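The arm on the back bench

A shared workshop in Lornora has spent most of a year teaching a secondhand robot arm to push things across a board. The members say it has been worth the trouble.

The workshop is called Floteo and it takes up the rear half of a former upholstery factory, behind a tile wholesaler. Members pay a monthly fee and get a key, a shelf and the use of the lathe, the bandsaw, two printers and whatever else is working. There are 146 of them on the books. Most come in after dinner and leave before midnight.

The arm arrived in November on the back of a ute. It had come out of a packaging plant that was closing down, and the group paid less for it than they had paid for the dust extractor. There was no manual. The controller was a grey box with a cracked display and a fan that rattled, and it took three weekends to get the thing to move one joint on command.

Seven members kept turning up after that, and the job became theirs. They gave the project a name, Haruna, and a corner of the floor away from the sawdust. The first task was to give the arm something solid to work over. They settled on perforated panels, painted blue, because anything could be bolted to them and unbolted again. Lining up the holes across the joins between panels took longer than anyone had planned.

The wooden board came next. An early version was a sheet of white melamine, which threw back so much glare from the ceiling lights that the vision software lost track of whatever was sitting on it. Timber behaved better. The grain confused the software at first, and one member spent a fortnight adjusting thresholds until it stopped reporting dark streaks as objects.

Then there was the question of what to put on the end of the arm. The group built two grippers. The first was too weak and the second was too strong, and it left a dent in a printed cube that is still on a shelf near the kettle. After that they dropped the idea of picking things up. A plain rod can push, and pushing is a harder problem than it sounds. A block shoved a little off centre will spin. Two blocks touching will move as a pair and then part company. A star catches on its neighbour. 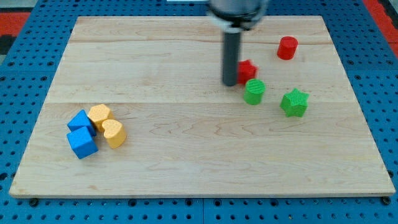 The rod beside a red star, with blue cubes and yellow hearts grouped across the board.

The blocks are printed in-house. The shapes were chosen to give the software a range of outlines, and the colours were chosen from what was left on the filament rack. Each one gets a light sand on the bottom face so that it slides evenly. Early prints had a raised lip around the base that dragged on the timber, and for a while the group blamed the arm's motors for what was really a printer set a fraction too low.

A session goes like this. Someone sets the blocks out, someone else types an instruction, and the arm has a go. The instructions are short: move the red star to the green star, separate the hearts, push the cubes to the corner. Every attempt is logged with a note on how it ended. The log has 278 entries and a good share of them say "block off board."

The software that turns a typed instruction into movement is the group's own. They call it Gemlow, and it runs on a desktop computer under the bench. It plans one push at a time, looks again, and plans the next. That makes it slow. A tidy-up that a person could do in a few seconds can take the arm 15 minutes, with long pauses while it decides which side of a block to come at.

Safety took up more meetings than the code did. The arm was built to shift cartons and does not know when it has hit a person. The workshop's rules now call for a second member within reach of the stop button whenever the power is on, and the speed limit in the controller is locked. New members do an evening on the stop procedure before they touch anything else.

Money has been modest. The largest single cost was a replacement cable — the original had been cut through at the plant — and after that came filament, bolts and a power supply. The computer was donated.

There is some disagreement about what to do next. A few members want to go back to grippers now that they understand the controller better. Others would like to mount a second, smaller arm on the far side and have the two work on one board. For the moment the group is rewriting the part of Gemlow that handles blocks in contact with each other, and printing a new set of hearts. Visitors can see the arm running at the workshop's open evening, held once a month from 6 pm, with entry through the roller door at the rear.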